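August 2024
Fixture notes, Bredono concept shop (ground floor, handbag and scarf bay)

Got the revised bay plan from Ama Dankwa. Lemma wants 3 bays instead of two, same 2475 mm run, so each bay drops to 825 mm. Hang rails recut to suit. Header height stays at 2000 mm to clear the sprinkler line.

Scarf pegs: 96 in total, 32 per bay. Brass finish sample from Preltier is too yellow next to the Zikier bag hardware. Asked for the satin version.

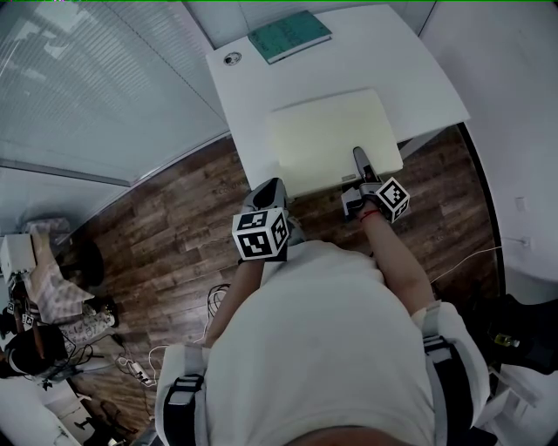
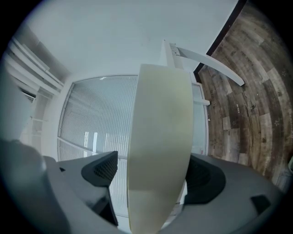
Rail load test: center bracket deflects under a full row of leather totes, fine with canvas. Iddrisu Aidoo suggests a second bracket at the third points. Agreed, adds six brackets to the order.

Lighting: track heads wash out the pale silks on the top row. Tried a narrower beam and a steeper angle, better, still glare on the mirror side.

Open: price ticket holders, mirror backing, who signs off the window for the November changeover. Ama to confirm delivery door width before crates are built.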